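August 22, 2024
Bench notebook, Cudbridge workshop, back bay

Fabric day! The last of the woven panels went up this morning and the enclosure finally looks like a place instead of a pile of aluminum. Vilmos and I started at 8 with the right side and worked our way to the rear, and I'm so pleased with how the gray weave sits against the tabletop. I was worried that marble pattern plus crosshatch would be too busy together. It isn't, at least not to my eye. The gray veins in the top pick up the gray in the cloth and it all calms down.

Cloth is the Sekari, 11 meters off the roll, and we have a decent offcut left over (rolled, on the shelf above the vise, please don't use it for rags). The first length was cut too short because I measured to the inside of the profile and forgot the tuck. My fault. It got recut for one of the left side panels so nothing was wasted.

Things to remember for next time:
Steam it before it goes in the slot, never after. Vilmos tried after, and the weave crept.
Start at the middle of the long edge and work out to both corners.
The spline tool from Brasetti is lovely, much better than the pizza-wheel thing we had.

The rear is split into two pieces with the aluminum beam running across between them. I had argued for one big sheet, and Vilmos was right to talk me out of it. One sheet would have sagged by Christmas, and with two you can take the lower one out on its own when something needs getting at. The upper piece is the larger one and it took us five tries to get the weave running level along the beam. Worth every try! It's the first place your eye goes.

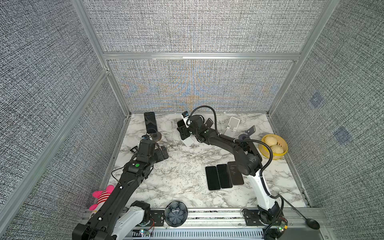 Phone stand next. I like the round base a lot, it's heavy enough that the phone leans back without creeping, and it takes up hardly any of the table. Glossy screens are a pain for reflections in there, though. I want to try turning the stand a few degrees at a time and writing down which angle is kindest. The weave ought to help a good deal compared with bare board, but I haven't put numbers on it and I'd like to before I go around telling everyone.

Costs so far, for Gizella: 2,152 all in, covering profile, cloth, spline and the tabletop from Obeidat. That's under what we put down in the spring and I'm a bit smug. Receipts are in the blue folder. Gizella Pap still has the delivery slip for the tabletop, I think, so V. is going to ask her.

Open items:
Left long diagonal profile: check the lower corner bolt again tomorrow, I did it up by hand only.
Felt pads for under the tabletop, 5 mm. We have 3 mm and it rocks.
Ask Sekari if the cloth can be wiped with alcohol or just water. Test on the offcut first either way.
Label the spare splines by length.

V. wants to do the second enclosure in the darker weave. I'd love to see a swatch on the marble before we commit. He's bringing one in.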